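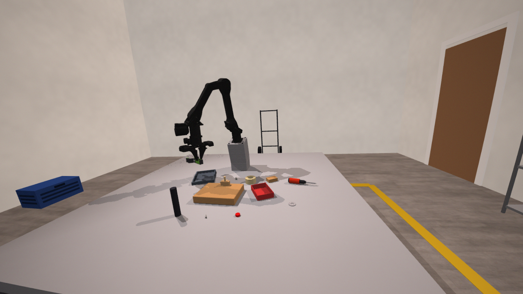 Handout 6: Grasp Sequencing in the Skerkell Simulator
Katherine Guzmán
Revised June 30, 2020

Read this before you start the lab. It covers the planner, the approach stage and the two camera streams. Controller gains are in Handout 5 and are not repeated.

6.1 Frames

All targets are given in the table frame. The planner (Pestik) takes targets in the base frame, so every target passes through one fixed transform, loaded at startup. Do not hard-code it. The pedestal pose differs between scene files.

The wrist camera stream uses a fisheye model. Undistort pixel coordinates before you project them onto the table plane. Points near the rim of the image circle have large error and should be masked out. The mirror in the scene returns a second view of the gripper, and a detector without a depth check will report it as a second gripper behind the glass.

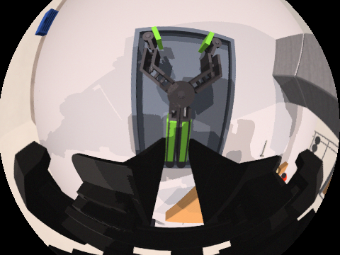
Kyu-ri Woo asked whether the reflected view could be used to estimate finger opening, which the wrist camera sees poorly at close range. It can, if the mirror plane is known. Reflect the camera pose across the plane and treat the result as a virtual camera. For this lab, read the opening from the joint state.

6.2 Approach

Split every grasp into two planner calls. The first moves to a pre-grasp pose directly above the target, with the fingers pointing down. The second is a straight Cartesian descent. Only the first call may change the arm configuration. If inverse kinematics returns an elbow flip during the descent, reject the plan and sample a new pre-grasp pose.

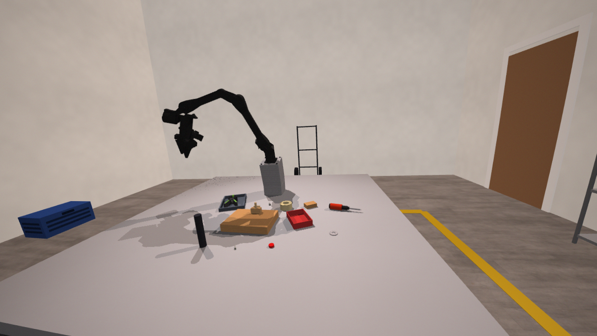

Each planner call is limited to 200 iterations of smoothing. Raising the limit gives shorter paths and up to 28 ms of extra latency per call.

6.3 Collision geometry

Zevinix exports open containers as convex hulls by default. A hull closes the top of a tray, and any target inside it is reported as in collision. Set decompose=true for trays and bins, then check the result in the viewer.

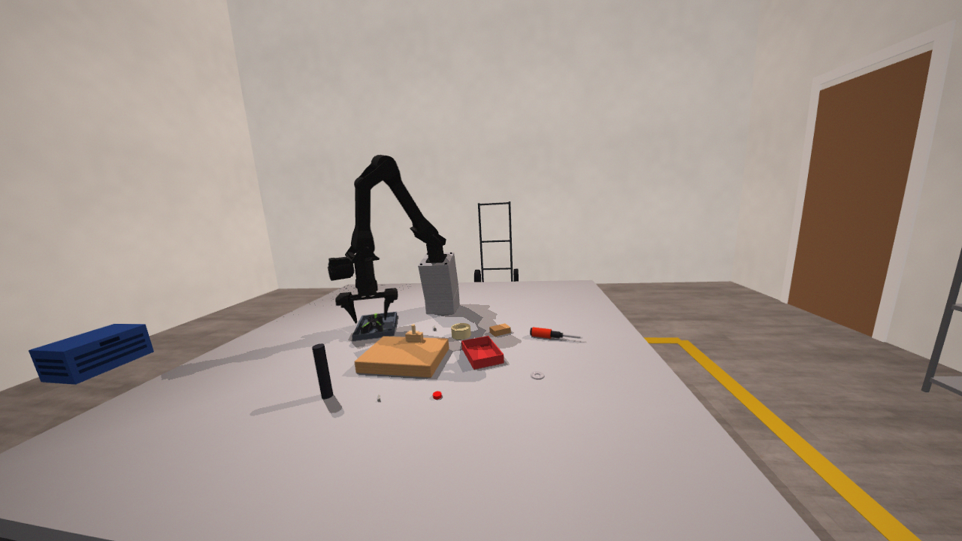
Finger clearance is tested against each wall separately. Use the open finger width, including the pads, and test the whole descent at a fixed step. Testing the end pose alone misses contact with the rim.

6.4 To hand in

Your planner configuration file, the log from one complete run, and a half-page note on rejected plans. The reference log has 2,682 lines; yours will differ. Solutions go up in July.

Reading: Yang notes, chapter 2.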